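Folding school

I've lost most of my winter evenings to the shared workshop in Trindlow, and I blame laundry. We've been building a pair of hand-held grippers there, the sort you squeeze yourself while a camera watches, so that one day an arm can copy what you did. Ours is called Ploreo. It has 691 screws' worth of mistakes behind it and I'm still very fond of it!

The fingers were my job. My first soft pads, printed on the old Fustora at the back, split at the ribs by teatime. Version 3 slid off cotton as if it were buttered. Version 4 has a rougher gripping edge, and that's the one I'd show my mum.
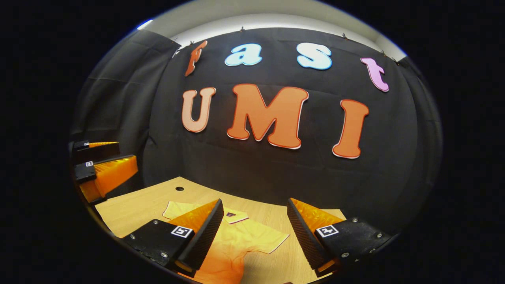
Polo shirts are horrible, by the way. A tea towel has four honest corners, but a collar has opinions - you pinch it and the whole thing creeps sideways. I've folded the same few shirts so often that my thumbs ache on the bus home to Wyss.

We've got 1,433 folds recorded so far, and I did a shameful number of them on Wednesday nights with a biscuit in my mouth. Next job is the trigger spring, which is far too stiff.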